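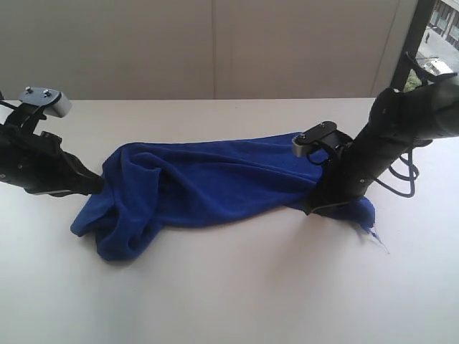 Re: [Skendgate-docents] Drapery handout for the Siliņa room

I have read the draft handout and agree with most of it, apart from the paragraph on the blue mantle. The draft treats every fold as the same kind of fold. The painter used at least two, and visitors can be shown the difference with any piece of cloth. A blue towel twisted into a long roll, as in the photo, has deep creases running along its length, and past the point where it is pinched it fans out into a flat triangle. The mantle does the same below the clasp. The sleeve has short folds across the arm, and these need their own sentence.

On Jul 4, 2020, Aušra Kazlauskienė wrote:

> The handout is limited to 234 words, as before. I have kept
> the mantle and the sleeve together to save space. Bridero
> will print 3,000 copies, so please send corrections before
> the file goes to them. Does anyone object to calling the
> blue "ultramarine"?

I do object. The label in room 6 says "blue pigment" and the handout should match it until the Trikano catalogue is out. The pigment notes I was sent in May cover the sky only — they say nothing of the mantle.

Two smaller points. "Contrapposto" in line 2 is not explained and can be replaced with "weight on one leg". The picture is oil on panel, and the draft has canvas.

If the word limit is fixed, I would drop the sentence on the frame, which is a later replacement and is already covered by the wall text.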